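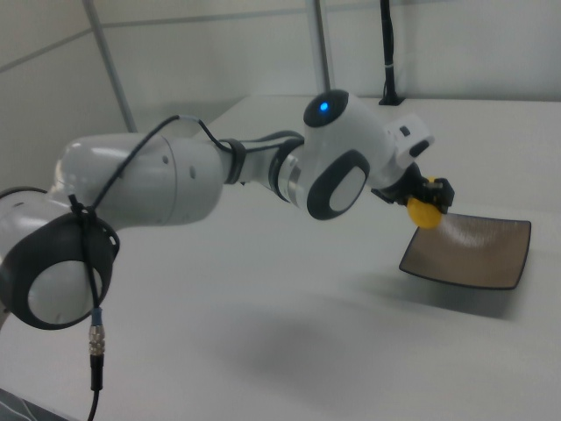
Cobots & Small Arms > Cables, Dress Packs, Grippers

Cable routing on our arm, second opinions wanted

mussa_stella
We have the white arm in the test cell at Carkmont doing pick and place onto a square plate. The cable is zip-tied at the lower joint, goes over the upper arm link and then down to the forearm. At full reach it pulls tight and the gripper drops out. Error log says 16 dropouts in April. I would like fewer.

wafula_s
Your tie is on the joint. The joint turns. The cable has opinions about this. Move the tie to the link and leave a loop big enough to get your fist through.

mushi_m
Disagree. I've had a tie in that spot on a Zestari for 528 hours and it's fine. The slack is what matters. Big loops catch on things, ask me about my monitor.

wafula_s
What happened to the monitor

mushi_m
It is a smaller monitor now.

erickw
Before anybody moves anything, unscrew the connector at the bottom and look at the pins. We blamed routing for a month on ours and one pin was pushed back. Cost of repair: one pin. Cost of the month: don't.

mussa_stella
Pins look straight. I put it back hand tight and ran 190 cycles at half speed, no dropouts. Full speed, it quit on the ninth.

wafula_s
So it's the cable getting yanked. Which is what I said.

erickw
Or the wrist move is too quick. Lower the acceleration on that one move and leave the rest alone.

mushi_m
Slowing the robot down to save a zip tie. Beautiful.

akinyi.m
Use hook and loop on the forearm, snug but not tight, so the cable can slide a bit. Then run the wrist to both limits by hand and watch the cable, not the screen. And clip the tail off the tie properly, I have the scar.

mussa_stella
Moved the tie to the link, hook and loop on the forearm. 519 cycles at full speed and still going. Leaving the acceleration alone for now. Musyoka, the loop is small, my monitor says thanks.

mushi_m
Give it a week.

Related threads
Bondarchuk gripper fingers wearing on one side
Uveck controller forgets its home position after lunch
Spiral wrap or braided sleeve?
Spare connectors, where do you all buy them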